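CELL NOTES: THE BOWL TABLE

Quick one this time, I'm writing between shifts. The two-arm cell is back together after the December rebuild. Took longer than it should have. Halletti sent the wrong wrist brackets, Henriques lent us a pair, thanks again to them.

What got done:

Both arms off, base bolts cleaned and retorqued. New finger pads on the left gripper. Right one still has life in it, leave it alone for now. Cable from the left wrist rerouted twice — first try snagged at full reach. Elbow joint greased at 2,120 hours, a bit early, but it was open anyway. Next grease at 3,000. Mafalda has the log, please write in it, not on the tape.

Wrist cameras recalibrated by Celeste Figueiredo. If you bump one, tell her. Don't nudge it back by eye, we lost nearly a whole afternoon to that last time.

Fault 402 is still with us. Comes up on the right arm when it parks to fast. Clear it, home both arms, carry on. If it shows up 2 times in one run, stop and call Mafalda Macedo. Kistov says a firmware fix is comming, no date yet.

Table top: wipe it down before every run, all-purpose cleaner and a dry cloth. Spray the cloth, never the table near the arms. Colored bowls go back in the stack when your done.

Bowls out, arms over the table: 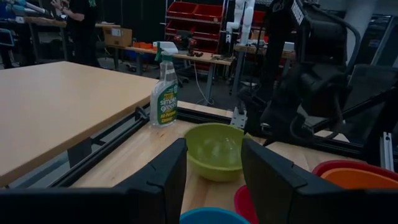
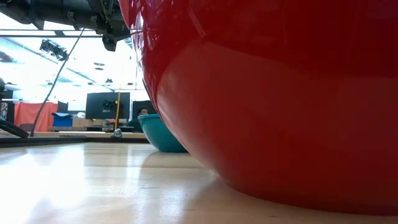
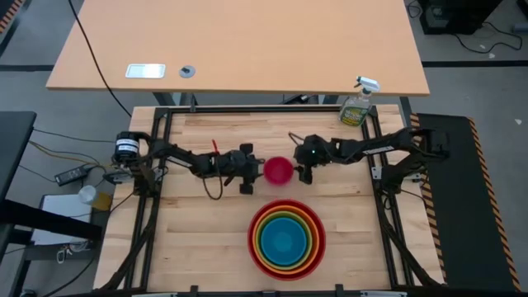 STILL NEEDED

Spare finger pads (the Fulton order, maybe next week). A longer hex key, ours walked off. Someone to cover the morning startup check while Celeste is out — 20 minutes tops, checklist is taped inside the cabinet door.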